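Hand-held gripper comparison: frequently asked questions

What are you comparing?

Two sets of finger pads for the same hand-held gripper. One is bare moulded plastic, the other has a felt facing glued on. We also try a few camera angles along the way, but the pads are the main question and most of this page deals with them.

Who is running it?

Skye Haldane and Viorica Softić at the Lillcombe workshop. Viorica does the mounting and wiring. Skye writes up the logs and answers the mail.

How many grasps have you recorded so far?

2529, as of 3 Jul 2022. That total covers both pad types and all objects. Attempts where the recorder dropped out are left out and don't get a number.

Why use a hand-held gripper when you have an arm?

Speed, mostly. A person can carry the gripper from object to object and get through a morning's worth of grasps while the arm is still being homed. The camera rides on the tool, so the view is close to what the arm's wrist camera will get later. The arm, which we call Millet, comes in for the second stage.

Which objects are on the list?

There are 43, sorted by how much they give when squeezed. Hard objects are easy to grade. Plush toys are slow - the pile compresses well before the fingers have hold of anything solid, and it is difficult to judge by eye when contact starts.

What do the fingers and a plush object look like from the tool camera? 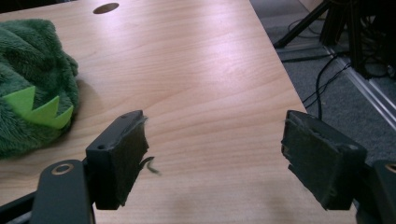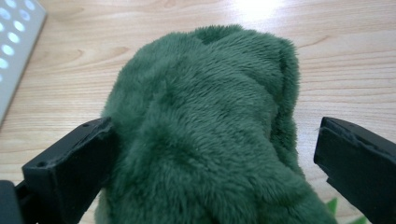
Drita Bošković wrote in to disagree with us about soft objects. Her view is that finger width at first contact is a poor measure on long pile, and that we should log motor current on the arm and ignore width altogether until the current rises. She has tried it both ways at Selumby and found current gave fewer false starts. We think she is right about the arm. The hand-held tool has no motor, so for now we still log width there and mark the plush grasps as a separate group.

Do felt pads grip better than bare plastic?

On smooth, hard objects, yes. On plush we haven't found a difference worth reporting. Felt also wears, and a frayed edge can catch on fabric or drift into the camera's view. We change a pad when a loose thread is long enough to cross the gap between the fingers.

How do you attach the felt?

Contact adhesive, left overnight under a clamp. Double-sided tape was quicker but crept sideways under load. Cut the felt slightly smaller than the finger face or the corners will peel.

Does table glare affect the camera?

It can. A glossy tabletop under ceiling lights gives a bright patch that moves as the tool moves. Lock the exposure before you start, and check it again if you change tables. A matte cloth gets rid of the glare, but light objects tend to drag it along.

Can I use a different camera?

Yes, as long as both fingertips stay in view through the full travel. Redo the calibration after any change of lens or bracket, even if it went back in the same holes.

Can I get the files for the finger?

Write to Skye. The drawings are at revision 11 and the screw holes have moved since the early ones, so please tell us which bracket you have.

Contact: Skye Haldane, Lillcombe workshop | © 2022 Lillcombe | Back to top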